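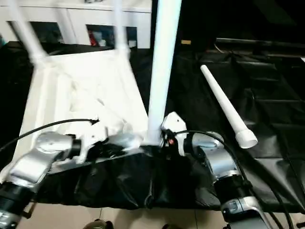 Plastic garden chair with separate legs, last leg will not go in

Posted by Noemí Ayala, 6/23/24
155 views, 2 shares

Good evening to all. I have bought white plastic chairs for the terrace of my mother, the kind where the seat comes in one piece and the four legs are separate tubes. You turn the seat upside down and you push each leg into a socket at the corner. On the paper it says Ivwood and there are only drawings, no words.

With the first chair I had three legs in after a few minutes and I was very content. The fourth leg goes in perhaps a thumb's width and then it stops. I have turned it, I have pushed with all my weight, I have even asked my brother, who is heavier. It stays crooked, and when I put the chair on its feet it rocks. Then I took this leg out again and now one of the other three has become loose as well.

I am working on a table with a black cloth over it, so the plastic does not get scratched. The cloth moves a lot when I push. Maybe this is part of the problem, but on the floor my knees do not like it.

What I would like to know:

Is there a left and a right leg, or a front and a back? They look the same to me, but I did not measure them before I started.

Can I use a hammer? I have a normal one and also a rubber one for tent pegs.

Is it permitted to use soap or oil in the socket, or will the leg then fall out later, when somebody sits?

My mother is 778 kilometres from here and I bring the chairs to her in July, so I want them finished and strong before I go. She will not be able to repair them herself. I can also carry them in pieces and assemble them there, if this is better. Thank you in advance for your patience with my English.

Rafia Lashari
Marked helpful by 2 readers

Dear Noemí, I had chairs of this type on my balcony in Clurnthorpe, and I assembled them also upside down on a table, so your method is good. I will try to answer in your order.

About the legs. With mine, the front and back legs were different, but only by a little, and you could see it best when you stood all of them next to each other on a flat floor. Please take out all the legs and do this. If two are shorter, they are probably a pair. Look also at the narrow end of each leg. On my chairs there was a small raised line on one side, and in the socket there was a groove for it. If the line does not meet the groove, the leg goes in a short way and then stops, exactly as you write. You turn it slowly with light pressure until you feel that it drops a little, and only then you push hard.

Look inside the socket that gives you trouble. Sometimes a thin skin of plastic is left there from the factory. I scraped mine away with a small kitchen knife, always cutting away from my hand.

No metal hammer, please. The plastic gets a white mark and later it can crack at this mark. The rubber one is fine if you put a folded towel on the foot of the leg and knock in a straight line. One person holds the seat down and the other knocks.

Do not use oil. It never goes away and the leg will turn for ever. A few drops of warm water with washing-up liquid on the narrow end helped me, and after one night it had dried and the legs were firm. I would not let anybody sit before that.

For the cloth, put a bath mat with a rubber back under it, or fix it with clothes pegs at the table edge. When the cloth slides, half of your strength goes into the sliding.

One more thing I learned too late: do not finish one leg completely and then start the next. Put all four in halfway, check that they stand at the same angle, and then push each one a bit deeper, going from corner to corner.

As for the journey, I would try the whole assembly once at home, so that you know every part fits, but if it is difficult to pull them out again, leave them in. Pulling is what made my sockets wide.

Mészáros

Take it back to the shop. Legs that come off are no good, buy the ones in one piece that you can stack. I had the same trouble and the chair went to the tip.

Plunder

If one of the good legs got loose after you pulled on it, wrap one turn of plumber's tape around the narrow end before you put it back. One turn only. With two it did not go in any more for me.

Comments

Noemí Ayala: Rafia, thank you so much. I stood the legs on the kitchen floor and two of them are shorter, I had mixed them. The raised line I also found, it is very small. Tonight I let the soap dry and tomorrow I will sit.

Rafia Lashari: I am glad! Please sit slowly the first time.

Mészáros: Still say stackable.

Noemí Ayala: Stackable ones do not fit in my car, I measured. The chair is standing straight now and does not rock. I will do the next one this weekend with the bath mat.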